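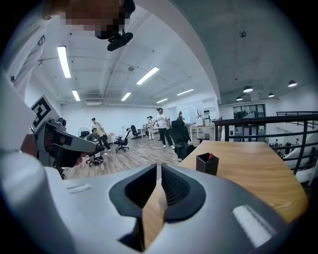 Office Work and Its Discontents
Handout 4: The open-plan floor

The open plan was sold as a way of getting people to talk. What it mostly gets them to do is buy headphones. Keep that in mind as you read the Nodholm case, where 16 private rooms were knocked through in May and the first written complaint, on the smell of soup, arrived before the carpet did.

Terms you need:
Density: desks per 100 square metres. Landlords like it high.
Spill: talk overheard by people who didn't want it.
Territory: mugs, coats, a plant. See the Varma reading on plants.

Trimik moved 200 clerks into one hall and gave them a quiet zone beside the lifts. Was this a design fault or a budget decision? Argue one side — you may not say both, however tempting.

Reading: Peltska report, chapters two and three. Skip the appendix unless you enjoy ceiling tiles.

Short essay due 15th August, 1,809 words at most. The odd limit is the department's, and it has been queried.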